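Plaltside Robotics Support
Ticket: Bimanual whiteboard task, policy success drops after retrain
Project: Giselis
Opened by: Constanza Orellana
Assigned to: Wenceslao Ojeda
Status: Resolved, pending confirmation

Summary (Orellana)

The Bravo policy was retrained in April on the merged demonstration set. On the whiteboard task the old checkpoint scored 89 percent over its evaluation run. The retrained one stalls. The left arm reaches the lower left border and holds there with the gripper closed. The right arm goes out over the board and then hovers. Training loss is normal and matches the old run closely.

Checked before opening the ticket:

Joint calibration, both arms. Within tolerance.
Wrist camera streams. No dropped packets in the log.
Action chunk length. Set to 90 in both configs.
Normalization stats. Regenerated from the merged set, then compared with the old file. Small differences, none in the gripper channels.

Reference view from the fixed camera, same mount and crop as used in training:

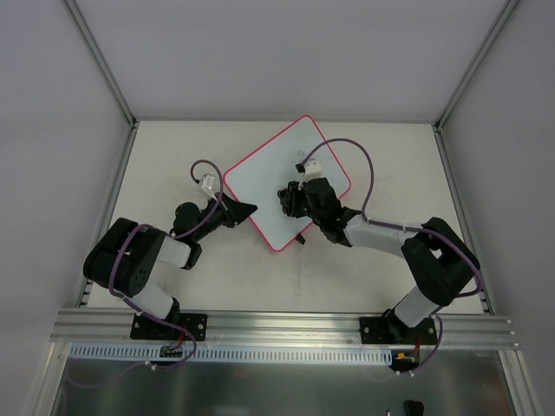
Fixed camera view, both arms over the board, left gripper closed at the lower left border.

Ojeda, 09:40

Please send the state and action traces for the failed rollouts, plus the per-camera timestamps. Do not retrain yet. A hover with normal loss often means the policy is reading progress from the wrong input. The usual cause on our side is a time offset between one camera and the joint states.

Orellana, 11:15

Traces uploaded. Rollouts that fail all fail at the same phase, after the right arm arrives over the board. Swapping in the old normalization file made no difference. Swapping in the old checkpoint on the same hardware brings the score back, so I am ruling out the arms.

Ojeda, 13:05

Found an offset. In the demonstrations recorded with the Cundness logger, the right wrist stream lags the joint states by 5 frames. The fixed camera and the left wrist stream are aligned. The older demonstrations have no lag on any stream. After the merge, the model sees two conflicting relations between the right wrist image and the arm state, and the conflict is worst where the motion is slow and the marks on the board are the main cue. 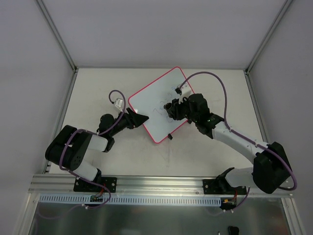 To test this without touching the model, mask the right wrist input at inference and run the retrained checkpoint again. If the hover goes away or moves to a different phase, the offset is the likely cause. If it stays where it is, send me the attention dumps.

Orellana, 15:30

Masked run done. The hover at arrival is gone. Stroke placement is poor, as expected with one view missing. Shifted the right wrist stream in the Cundness episodes, rebuilt the merged set, and started 4 training seeds with no other config changes.

Orellana, follow-up

All 4 seeds complete the arrival phase. Best seed scores 90 percent under the original evaluation protocol. The difference from 89 is too small to call an improvement, and I will report it as parity.

Ojeda, follow-up

Agreed on parity. Added a timestamp check to the merge script. It now rejects any episode where a camera stream and the joint states differ by more than one frame. Keep the unshifted copy of the data until the check has been run on the full set. Ticket stays open on our side until you confirm that.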